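Setting up your tracking sheet for slot sessions

I keep mine in the Grosley template, but any spreadsheet will do. You'll want this done before you sit down to play, so set aside half an hour and put the kettle on.

1. Open a new sheet and name the first tab Sessions. I start a fresh tab on the first Monday of the month, which keeps things tidy (well, tidier!).

2. Add columns for venue, game, stake, money in, money out and minutes played. Format the money ones as currency now, or you'll be hunting for missing pennies later.

3. Type in your last few visits for practice. My first row was the Fumari: £30 in, £58 out, and I felt like a genius for an evening.

Note: if you play at both the Fumari and the Mollik, spell each name the same way every time. I had "Molik" in there for weeks and my totals were all over the place.

4. Make a result column, money out minus money in, and drag the formula down. Mine runs to row 133 and I add more when I get there.

Drinks and snacks go on a separate tab. I used to lump them in with my losses and it made the machines look even meaner than they are.

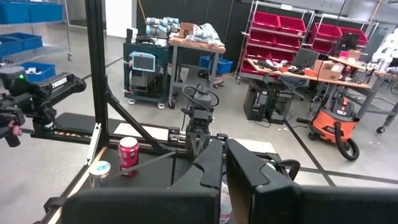 5. Set your limit. Put the most you're willing to lose in cell B2 of the Limits tab, then colour the result cell red for anything past it.

Caution: don't change that number in the middle of a session. I did it once at the Kartha and spent the whole drive home wishing I hadn't. If you want a different limit, change it the next morning.

6. Save a copy to your phone and check that it opens without a signal, as the Mollik has hardly any once you're past the front desk.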